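Institute > News > Research Newsletter > Manipulation Group

Print this item | E-mail this item

8 June 2020

Sorting household objects with views from the wrist: first results of the Setine study

The Manipulation Group at the Lustetstead Institute has completed the first stage of Setine, a study of how a robot arm may learn to sort small household objects from demonstrations given by a person. The work was led by Dr Gisela Schwerdtfeger and carried out by Umesh Maurya and Mateja Tomić, with support from the engineering firm Wevance. A full report has been lodged with the Institute library and may be requested by members and partner organisations.

The question put to the group was a narrow one. When a robot is taught by demonstration, it is common to record each session from a fixed camera which looks over the whole table, and to add a second view from a small camera at the wrist. The fixed view shows where everything is. The wrist view shows less of the table but comes close to the object at the moment of grasping. The group wished to know how much of the learning depends on each, and whether the fixed camera could be removed without serious loss.

To answer this, an operator guided the arms through the same short task many times over. Objects of differing shape and size were to be taken from a tray and placed in a basket. The positions of the objects were changed between sessions, and the tray itself was moved from time to time so that the robot could not simply learn a fixed path. A total of 507 demonstrations were kept for training after those with recording faults had been set aside. Three versions of the control program were then trained on the same material: one given both views, one given the fixed view only, and one given the wrist view only.

Each version was tested in 100 trials. Conditions were agreed before testing began, and the person who judged each trial did not know which version was running. A trial was counted as a success only if the object named at the start was lifted clear of the tray and released inside the basket. Objects dropped on the rim and falling inwards were counted as successes. Objects which were pushed out of reach were counted as failures, even where the arm later made a reasonable attempt to recover.

The version with both views performed best, as had been expected. The result of greater interest concerns the other two. The version with the fixed view alone succeeded in 53 trials. It reached the right part of the tray in most cases but often closed its fingers too early or to one side, above all with slender objects. The version with the wrist view alone did better than this, though it was slower, and it failed in a different manner. Its grasps were good once the object was in sight. Its difficulties came when the arm had travelled to a part of the table where no object could be seen, and where it had little to guide its next movement.

The group calls this condition an "empty view". A person who has lost sight of an object will normally draw back and look again. The demonstrations contained very few examples of such behaviour, as the operators were practised and seldom lost their way. The program therefore had almost nothing to copy. In some trials the arm held still until the time limit was reached; in others it moved slowly back and forth across the same part of the table.
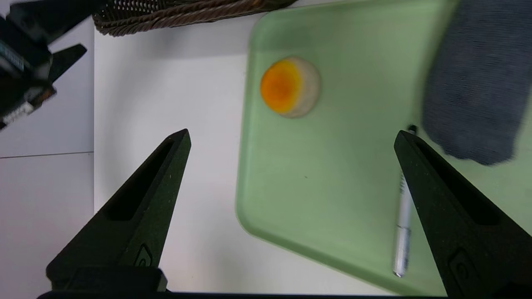
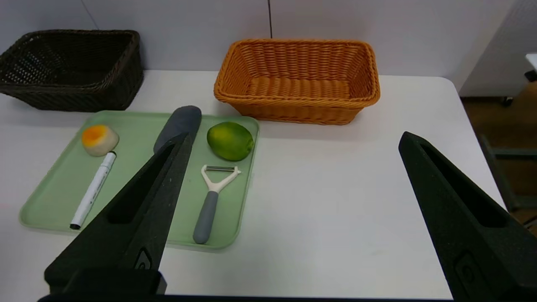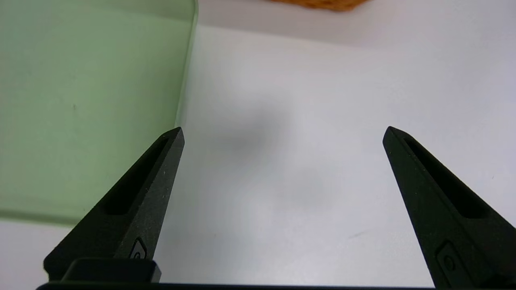 Wrist views with the gripper open.

A remedy was tried in February. Mr Maurya and Ms Tomić recorded a further set of demonstrations in which the arm was deliberately started from a poor position, and the operator was asked to bring it back to the tray before attempting any grasp. These recordings were short and did not always end with an object in the basket. When they were added to the training material, the wrist-only version recovered from an empty view far more often, and the long pauses were much reduced. No change was made to the program itself.

The group draws a modest lesson from this. The choice of what to demonstrate appears to matter at least as much as the number of demonstrations. Skilled operators produce clean recordings, and clean recordings leave out the small errors and corrections which a robot will need when it works alone. Dr Schwerdtfeger has proposed that recovery sessions should in future form a regular part of all recording work at the Institute, and the proposal has been accepted.

Certain limits should be noted. All trials took place at one table, under even lighting, with a small group of objects. Soft objects were included, but none that changed shape greatly when held. The study did not examine what happens when a person reaches into the working area, and the results should not be read as applying to that case. The group also found that one object lying partly behind another remained difficult for all three versions, and the added recordings brought no clear improvement there.

The second stage of Setine will be carried out jointly with the Ogunleye Laboratory, which will repeat the trials with its own arms and a different set of objects. The two parties intend to build a shared collection of 3,000 demonstrations, in which recovery sessions will be marked separately so that their effect can be measured. Murray Vachon has been appointed to oversee the recording work, and Vesna Trajkovski will be responsible for the form in which the collection is stored and released.

Members who wish to lend objects for the second stage are asked to write to Ms Trajkovski at the Institute office. Items should be light enough to be lifted with one hand, free of sharp points, and of no great value, as some wear is to be expected. Requests for the full report should be addressed to the library.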